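Contra la cota de adorno

Plotel publicó en octubre la versión revisada de su guía de acotación y, desde entonces, en las oficinas técnicas con las que trabajo se discute más de tolerancias que en los diez años anteriores. Es una buena noticia. La mala es que casi toda la discusión gira en torno a qué símbolo usar y muy poca en torno a si la cota debía existir.

Mi tesis es sencilla: la mayoría de los planos de piezas pequeñas que circulan por los talleres llevan demasiadas cotas, y una parte considerable de ellas con tolerancias que no responden a ninguna función. El proyectista las pone por costumbre, por herencia de un plano anterior o por temor a que le reclamen una omisión. El taller las recibe como obligaciones contractuales y las cobra como tales.

El caso que motiva estas líneas es el de una tapa de registro de Brorkari. Pieza torneada, aluminio, diámetro exterior moderado, cuatro taladros pasantes y una ranura para junta. El plano contenía 132 cotas. De ellas, 41 llevaban tolerancia expresa distinta de la general. Cuando se preguntó a la oficina qué superficies intervenían en el montaje, la respuesta se limitó a cuatro: la cara de apoyo, el centraje, el fondo de la ranura y la posición de los taladros. El resto de la tapa queda al aire, no toca nada y no guía nada.

Se me dirá que una tolerancia estrecha no hace daño. Lo hace en tres sitios distintos. En la máquina, porque obliga a pasadas de acabado que la función no pide y acorta la vida de la plaquita. En la metrología, porque cada cota tolerada ha de poder verificarse, y verificarla exige tiempo de máquina de medir, utillaje y un informe que alguien debe leer. Y en la no conformidad, que es el coste menos visible: una pieza perfectamente útil queda retenida en una estantería a la espera de que dos departamentos acuerden por escrito que es perfectamente útil.

La defensa habitual invoca la seguridad jurídica. Si la cota figura en el plano, el proveedor responde de ella. El argumento olvida que un plano saturado reparte la atención de forma uniforme entre lo crítico y lo irrelevante. Un verificador que dispone de un tiempo limitado y encuentra 41 requisitos del mismo rango aparente aplicará un muestreo, y el muestreo no distingue entre la ranura de la junta y el radio de una arista exterior. En el caso citado, la única característica que llegó fuera de tolerancia al montaje era una de las cuatro funcionales. Las demás estaban impecables.

Geraghty, que fabrica para varios de los mismos clientes, adoptó hace tiempo una regla interna que me parece razonable: toda tolerancia más estrecha que la general debe poder asociarse a una línea de la hoja de funciones. Si la línea no existe, la tolerancia se retira antes de emitir el plano. La regla tiene un defecto evidente, y es que desplaza el problema a la hoja de funciones, que también puede redactarse por costumbre. Aun así, obliga a escribir una frase, y escribir una frase cuesta más que copiar un número.

Conviene separar este asunto del de la tolerancia general. No propongo planos sin referencia normativa ni fabricación a ojo. Una clase general bien elegida, declarada en el cajetín y conocida por el taller, cubre sin esfuerzo la mayor parte de la geometría de una pieza corriente. Lo que discuto es la excepción convertida en rutina.

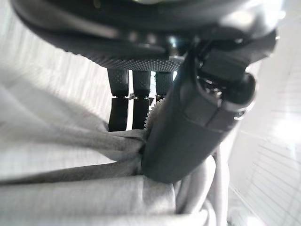

El moleteado es el ejemplo que mejor ilustra el exceso, y también el que más resistencia provoca. He visto planos en los que un moleteado lleva paso, ángulo, profundidad, diámetro antes de la operación, diámetro después de la operación y rugosidad de las crestas, todo ello tolerado. En un anillo como el de la fotografía, gris carbón, de puntos finos en trama de diamante, situado en el borde inferior de una carcasa redonda y negra, lo que el usuario percibe es una textura regular. Si la textura es de agarre, bastan el paso nominal, la forma y la longitud de la zona. Si es decorativa, basta menos. El diámetro posterior solo merece tolerancia cuando la superficie va a entrar a presión en un alojamiento, y en ese supuesto el plano debería decirlo.

Algo parecido ocurre con los chaflanes exteriores. La indicación de matar aristas con un valor máximo resuelve la manipulación y el aspecto. Acotar cada chaflán con dos decimales no resuelve nada adicional, pero genera tantas líneas de informe como aristas tenga la pieza. En la serie piloto de Jelular, de 30 unidades, el informe dimensional dedicaba más páginas a los chaflanes que a los asientos de rodamiento.

Hay una objeción que sí considero seria. El proyectista rara vez conoce todos los usos futuros de la pieza, y una superficie hoy libre puede mañana servir de referencia para otro montaje. Es cierto. La respuesta correcta, a mi juicio, es revisar el plano cuando aparezca el nuevo uso, con su índice y su fecha. Tolerar por anticipado todas las superficies imaginables equivale a pagar en cada lote una prima por un cambio que quizá no se produzca.

Echo en falta, en la guía de Plotel, un apartado sobre la retirada de cotas. Explica con detalle cómo añadirlas, cómo encadenarlas y cómo evitar la redundancia geométrica, pero trata el plano existente como un suelo del que solo se puede subir. Una revisión debería poder cerrarse con menos requisitos de los que tenía al abrirse, y el registro de cambios debería recoger esa reducción con la misma normalidad con que recoge un taladro nuevo. La tapa de Brorkari sigue, al escribir esto, en su índice original.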